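Skesholm Garment Steamer, Handheld
Home > Laundry & Care > Steamers

The Skesholm is for people who own an iron, know which closet it's in, and have made their peace with never opening that closet. Fill the tank, plug it in, wait 40 seconds, and go over the shirt until it looks like it belongs to someone with a job interview.

It does cotton, linen, wool and most blends. It will not put a crease in dress pants. If you want a crease, the Trarstead press is two shelves over and weighs as much as a dog.

What's in the box
Steamer with 8-foot cord
Fabric brush, clips on
Door hook
Measuring cup that you will lose

The tank gives some 8 minutes of steam, enough for a couple of shirts or one very neglected linen dress. Tap water is fine in most places. If your kettle looks like a cave inside, use distilled. 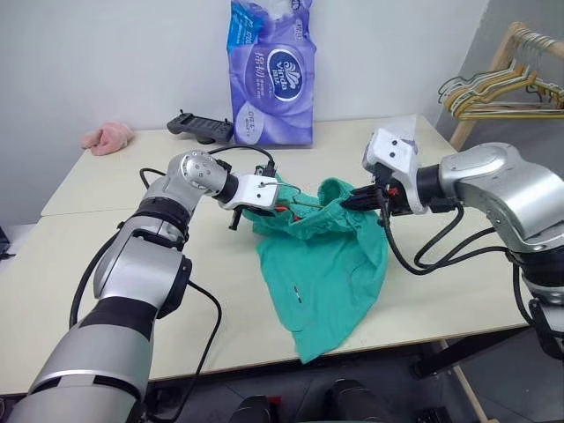
Onyekachi Yusuf wrote in to say that the brush attachment is the only reason to buy it, that it pulled two winters of lint off a wool coat, and that the door hook is useless on any door thicker than a cracker. We have passed along the part about the hook. The new one, shipping since March, fits doors up to 2 inches.

Color: Fog, Brick
Warranty: 2 years, not including drops into the bathtub
Replacement brush: sold separately, also fits the older Uretti model

Please don't steam clothes while wearing them. The manual says this on the first page in large type, and we still get the calls.

Returns accepted with the tank emptied.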